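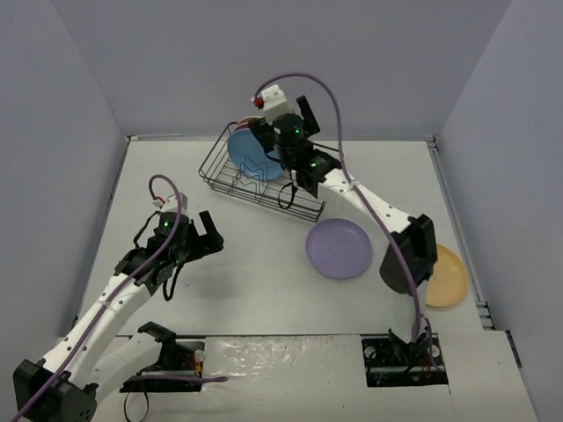
Dastholm Wire Dish Rack, Dark Finish

Item no. 1914
In stock at Ostgate, ships within two working days

The Dastholm is an open wire rack for plates and other flat dishes. It has thin metal rods, a raised rim and a grid base, so water runs straight through to the tray or towel you put under it. Zigzag dividers stand up from the base and hold plates upright with air on both sides. The other half is left open for bowls, mugs and pan lids.

Details

Width: 37 cm
Weight: 623 g
Tray: not included
Plates: not included, see Prarby below

Using the rack

Stand plates between the dividers and let them lean back a little. Larger plates go in first. The rack can face the wall or sit at an angle on the counter – it does not need to be lined up with anything. Keep some free counter next to it for plates waiting their turn.

Care

Wipe with a soft cloth and mild soap. Do not use steel wool on the rods. The rack can go in the dishwasher, but dry it by hand afterward to avoid spots where the wires cross.

Goes with

Prarby round plates, sold singly in blue, purple and yellow-orange. The purple plate has a slightly raised rim and also works as a snack plate.

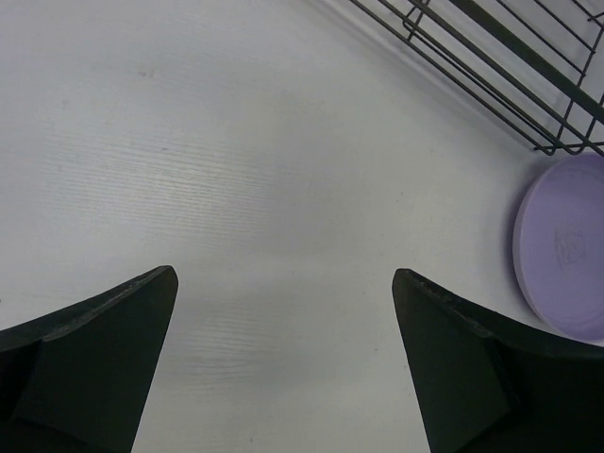

Prarby plate in purple beside the black wire rack, on a pale tabletop.

Returns

Unused racks can be sent back to Ostgate within 30 days. Spare rubber feet are sold by Dawber in bags of 200, or singly at our counter – ask for the small size.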